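Dromum resets its two-arm bedding robot after cable fault

Nukstead, Jul 17, 2020

The small automation workshop Dromum has put its two-arm robot back to work after a stop of nearly 200 hours. The machine, which the team calls Amin, is used for handling pillows and bed sheets. It was stopped when the signal from one gripper began to disappear during long runs.
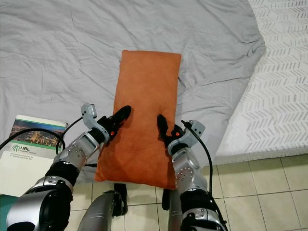
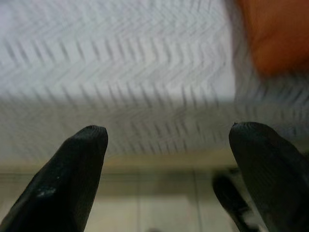 Amin at the bed with the orange pillow, and a view between the black fingers of one gripper.

According to the workshop, the fault was in a cable that was fixed too tightly near the wrist. Each time the arm turned, the cable was pulled a little, and after some months the wire inside was broken. The technicians replaced it and left more free length at the joint. They also changed the finger pads on both arms, although only one pair was worn.

After this the grippers had to be set again. The closing force was made lower in five steps, until a soft pillow could be held from its two long sides without slipping. The camera at the wrist was calibrated last — this took a full morning, more than the repair itself.

Dromum keeps a written log for the machine, and the cable change is entry 1231. The previous service was in February. From now on the cables will be checked by hand every two weeks, and the screws of the wrist at the same time.

A second machine of the same type is being assembled for the workshop in Fukville. It will get the longer cables from the start.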